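Notes from the Noltent lab visit, Drarnmont
Jun 10, 2021

Pylyp Stetsiuk met me at the door and took me straight to the bench where his group runs its packing work. The planner is called Pritton and it was the reason I made the trip. 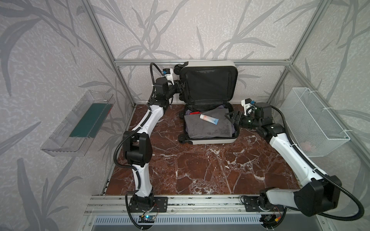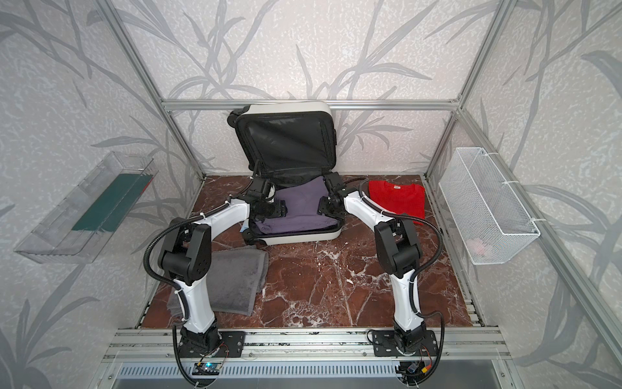

Pritton treats both arms as one system when it checks for collisions, and plans each reach against a shared occupancy map. The map is refreshed after every grasp, so cloth that has slumped gets picked up before the next move. The raised lid is the awkward part. It stands behind the opening, and a gripper working beside it has little room to swing its wrist. Stetsiuk models the lid as a flat slab with a margin of 30 mm, which costs some reach at the back of the case.

Dalia Laur looks after perception. Her segmentation set had 2,065 labelled views in May and now has 2,912. Dark towels against black lining remain her worst case, and she wants better depth data before changing the network again.

The log viewer, Baláž, replays joint positions and planner decisions on one timeline. I asked for an export to plain CSV. It's on their list, behind 4 open bugs in the time sync.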